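Herkingate Seasonal Decorations Listings
Data card, release 3

Maintainer: Mi-kyung Cha
Last revised: 2021-03-03

Summary

Herkingate is a collection of short English text listings for holiday decorations and small paper crafts sold by independent gift shops. Each record holds a product title, a description written by the shop, a category, and the season in which the item was offered. The collection contains more than 4,000 records. It was compiled to support work on search and category labeling for small retailers whose stock changes several times a year.

Source of the records

Listings were supplied by shops that use the Konda inventory system and that agreed in writing to the release of their catalog text. Prices, stock levels, and customer reviews were removed before transfer. Shop names have been replaced with numeric codes. Records received after the end of February are not part of this release and will be held for the next one.

Fields

item_id: unique identifier, stable across releases
shop_code: numeric code of the contributing shop
title: product title as entered by the shop
body: description as entered by the shop, spelling uncorrected
category: one of wreath, garland, ornament, card, table setting, lettering, other
season: one of spring, summer, fall, winter, all year

The lettering category covers alphabet pieces of any material, including those sold singly. Tableware is assigned to table setting even when the shop listed it under another heading. Items sold as a mixed set take the category of the first item named in the title.

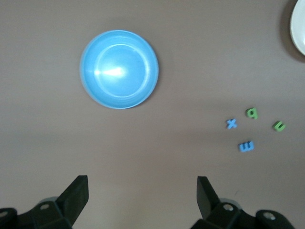 Splits

The training split contains 3,000 records and the validation split contains 300. All remaining records form the test split. No shop appears in more than one split. Users who create their own splits are asked to keep this separation, as many shops reuse whole sentences from one listing to the next.

Labeling

Category and season labels were assigned by two readers working separately in the Juntunen annotation tool. Disagreements were settled by the maintainer. The most frequent disagreement was between garland and ornament, chiefly for strings of paper stars.

Known limitations

Winter listings outnumber those of every other season. Descriptions vary greatly in length, and a number of them consist of a single word. Some shops entered dimensions in inches and others in centimeters, in many cases without stating the unit. Duplicate titles have been kept.

File format

Each split is provided as a UTF-8 tab-separated file with a header row. Line breaks within the body field have been replaced by a single space. The Calex loader reads the files without further preparation.

Corrections

Requests for correction or removal should be addressed to the maintainer and should quote the item_id. Accepted changes are listed in the file CHANGES.txt.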